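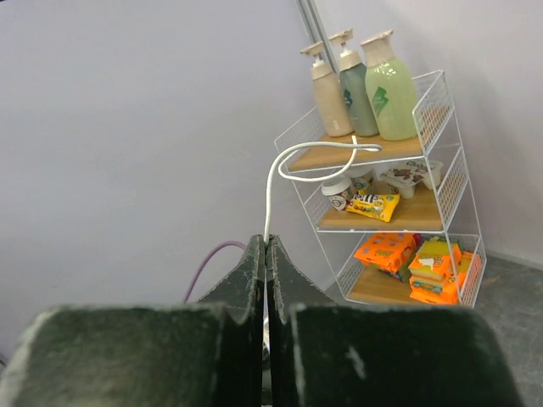

Well, we did it again! The Usora charity swim is over for another year, and I'm still smelling of chlorine as I type this at the kitchen table. We had 142 swimmers in the water, our best turnout yet, and between us we got through 1139 lengths before the pool closed at 9 p.m. Most of the money goes to the food pantry in Benier, and part of it buys wire shelving with a wooden top shelf, so the canned goods can finally come up off the floor.

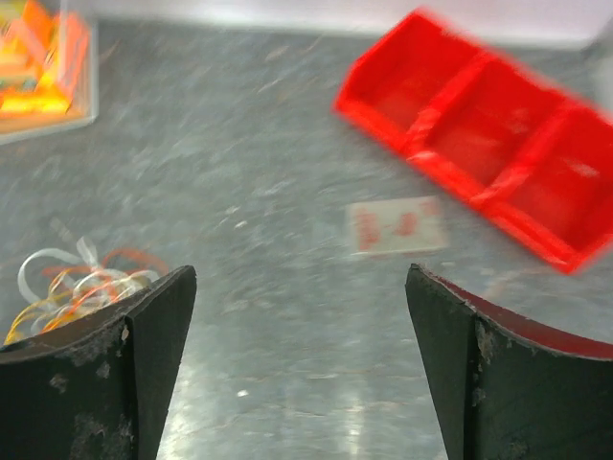

I swam 40 lengths myself (slowly, and with a lot of stopping to chat), and my sister-in-law did the same in half the time. The Fung bakery sent over cinnamon rolls for everyone, and I'm told they were wonderful. By the time I was out of the showers the trays were empty – next year I'm swimming in the first group.
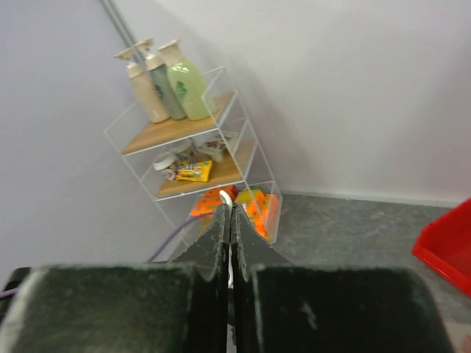

SOLSKA, March – Money is still coming in, so please don't worry if you haven't turned in your sponsor sheet. You can drop it off at the front desk of the pool any time before the end of the month. So far 419 people have sponsored a swimmer, and plenty of them have never set foot in our pool, which I think is lovely.

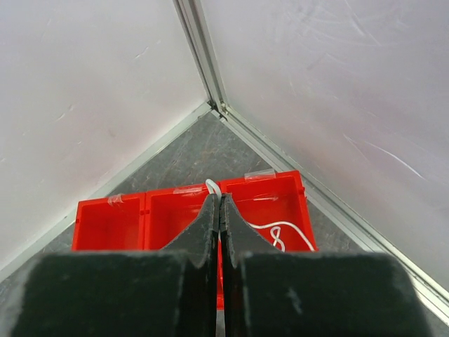

Corner post and base rails in aluminum.

We're already talking about adding a kids' relay in the shallow end. If you'd like to help with timing or towels, leave your name at the desk when you bring in your sheet.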